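Interior Materials and Light, Handout 4
Dark surfaces in small rooms
October 2020

This week we speak about reflectance, which means how much of the light a surface gives back. A matte surface spreads the light in many directions, so the eye finds few details on it. Please read the Vitis chapter before class, pages 183 to 190.

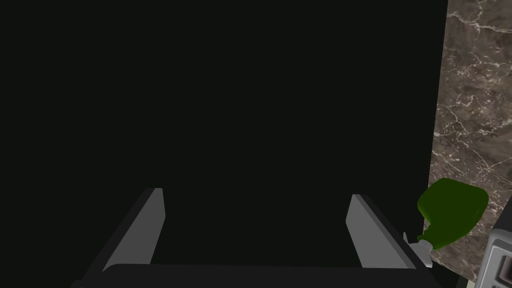 Fig. 1. Dark, matte surface next to a stone-like material.

Many students believe that a dark wall always makes a room smaller. I would be careful with this rule. When the corner is hard to see, the eye cannot judge the distance well, and the room can feel deeper.

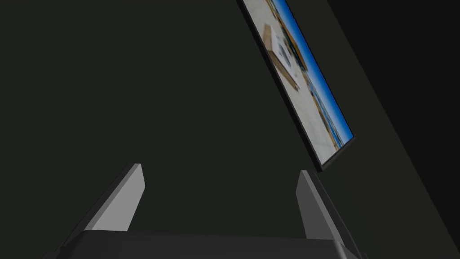

The second point is the lamp. In our Robles exercise the dark room needed 2,300 lumens for comfortable work, and the light one needed 1,143. The position of the lamp is also important – a lamp behind your back puts your shadow on the work.

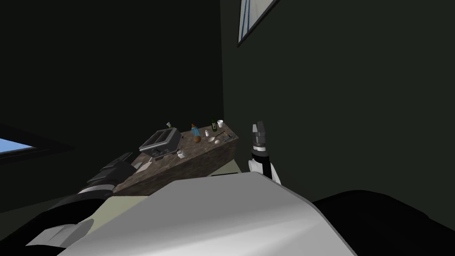 Should we measure reflectance on a wet paint sample?
Wait until the sample is fully dry, because wet paint shines and the reading will be too high.

For next time: finish the Ollus worksheet, questions 1 to 6, and bring two paint samples, one matte and one satin.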